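Bornen simulation kit for school robotics clubs: a review after one semester

Posted 5/23/19

Our club bought a one-year Bornen license in January. We meet after school in the Ollach building, in a room with 2 long tables and old desktop computers along the wall. The students are in grades nine through twelve. Most had built something with wheels before they joined, and few had worked with an arm.

Bornen is a software package. You get a simulator, a set of tabletop worlds, a model of a small arm with a two-finger gripper, and a workbook of lessons. There is no hardware in the box, because there is no box. You download it and type in a key. We paid $505 for a club license that covers every computer in one room. The single-seat version costs less but would have meant taking turns.

Setup

Installation took most of one meeting. The download is large and the school network is slow, so I would suggest putting it on a drive and going from machine to machine. Two of our older computers refused to start it until we updated the graphics drivers. After that they ran, with the shadows turned down. The guide says this in an appendix, where I didn't find it until later.

The license manager is the weakest part of the whole thing. It wants to check in online every time the program opens, and when the network is down you get a gray window and a spinning icon. We lost half a meeting to that in the second week. Support answered the next day with an offline key, which has worked fine, but you have to ask for it.

The lessons

The workbook starts with moving the arm by hand using sliders, then by typing in positions, then with short scripts. I thought the sliders would bore the older students, but they used them longer than I planned. It is a good way to learn what each joint does. The scripting is plain Python with a small library on top, and the error messages are readable most of the time.

Lessons on planning a path are well written. The ones on the camera are thin. There is a page on color thresholds, a page on finding edges, and then the workbook jumps to a full pick-and-place exercise. We filled the gap with our own handouts. If you are running this with a class and have no background in vision, plan on extra time there.

The contest

The reason we bought it was the Ung Challenge, a regional student contest that runs its qualifying round entirely in simulation. Teams submit code, the code runs on the organizer's machine, and each run gets a score out of 1,000. Bornen includes the contest worlds, so students practice in the same setting they are judged in. We entered 3 teams.

The hardest world for us was the one with the plate on the table. The arm has a wrist camera, and the code has to find the plate from what that camera sees and line up with it. All the teams started out by looking for a single flat color, which had worked on the plain blocks in the earlier lessons. It didn't work with a patterned surface. The code would lock onto one area and report a center well off to one side.

One team moved to looking for the outer curve of the rim and fitting a circle to it. That was better, but up close the camera gets only part of the curve, and a short arc gives a shaky answer. They ended up taking a reading from higher up, saving it, and using the close view only for small corrections.

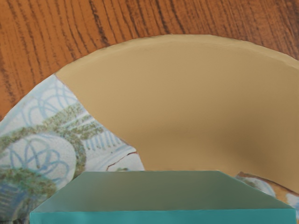

The team that placed highest spent nearly all of its last few meetings on that change and on a check that threw out readings too far from the previous one. It was slow work, and I think they learned more from it than from the workbook chapter on the same subject.

Textures are a strong point of this package. An older program we tried, Hedetell, used flat colors for everything, and student code that ran perfectly there fell over as soon as it was given anything more detailed. In Bornen the tables have grain and the lighting changes from world to world. It is still a simulation and you can tell. Curved edges come out a little straight in places, and contact between the fingers and an object can be odd – a light part will sometimes slide away when it should stay put. The camera side is good enough to make students think about what their code is really looking for.

Other complaints

There is no good way to replay a run. You can save a log of joint positions, but the camera view is not saved with it unless you write that yourself. We did, and it should be built in. Saved worlds from the first version would not open after the spring update, so keep copies and hold off on updates during a contest.

The printed workbook is sold separately. We used the PDF.

Would I buy it again

Yes, for a club that already has some Python. For complete beginners I would start with something physical for a few weeks, then bring this in. The price is fair for a full room and steep for a club of four or five. We are renewing for next year, and I have asked for the offline key in advance.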